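Test users wanted for the Vesari simulation kit

Stornow is looking for 30 people to try Vesari, our kit for planning table-top picking tasks, before it goes on sale in March.

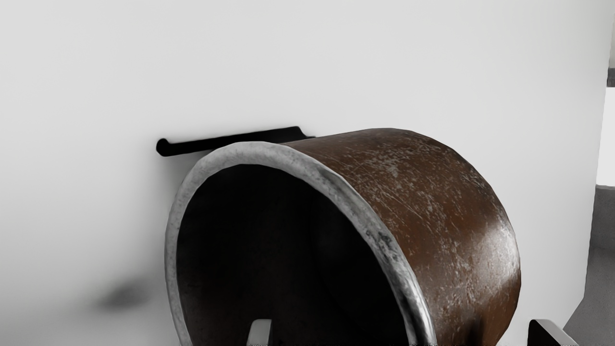
You will need a computer of your own and two free evenings. No programming is required - the first tasks use simple objects, such as a scratched brown vessel lying on its side, and you decide how the gripper should take it.

Each person gets the full kit and a short form to fill in. 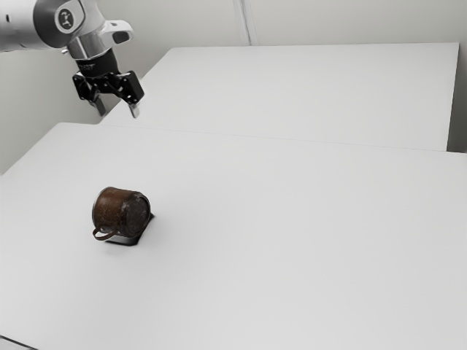 Vesari: arm with two-finger gripper, mug on its side

Write to Manolis Margaritis at Stornow by Friday.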